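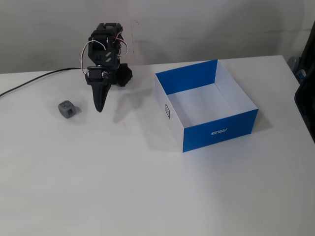 Brarnalia has changed the way small gray test cubes are stored between uses at its Stodumel workshop. Under a procedure in force since 7th March, each set is kept in an open cardboard box on the bench and moved to the shelf when the box is full.

The cubes were previously held in lidded drawers. An inventory done in February listed 904 parts on the drawer labels, of which 151 were found in a drawer other than the one marked. The drawers have been emptied and will be used for fasteners.

"The labels were correct on the day they were written," said Narendra Bajpai, who manages stores at the site. "Parts went back to whichever drawer was open."

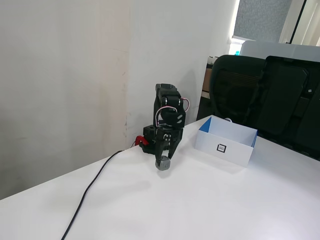 The new procedure runs to one page. Cubes are placed in the box one at a time, and the entry in the stores log is made when the box goes to the shelf. Mixed sizes in one box are not allowed. A damaged cube goes into a separate tray and is written off at the end of the month.

Boxes are reused product packaging. Dallard, which supplies the site with shelving, had quoted for molded plastic bins with hinged fronts, but the quote was declined on cost and on shelf depth. Cardboard boxes with the lid removed fit the existing shelves, two deep.
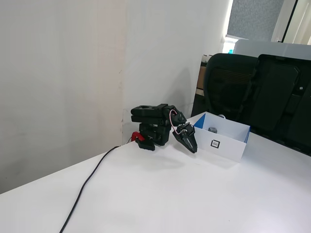
Marking of the boxes took longer to settle than the choice of container. Handwritten labels were tried first and were dropped after the ink rubbed off on several boxes. The version now on the bench has a small square black-and-white marker on the front wall, below the rim, where it stays in view when the box is on a shelf. The walls are high enough that a single cube in a back corner shows only its upper part from the front, so staff are asked to check from above before they record a box as empty.

Hanyu Xia, who wrote the procedure, said the check from above was added after the first trial. A total of 61 boxes have been prepared, and 4 are held back as spares. 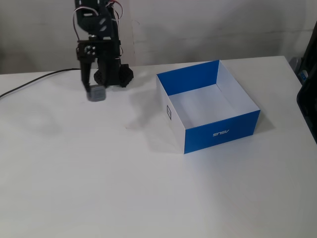 Worn boxes will be replaced when a corner splits or the base no longer sits flat. Tape repairs are not permitted on the base, as a raised edge can leave a cube sitting at an angle.

The Haberkorn site will keep its drawers for now. Bajpai said a decision there depends on shelf space, and that the log format will be the same at both sites whichever container is used.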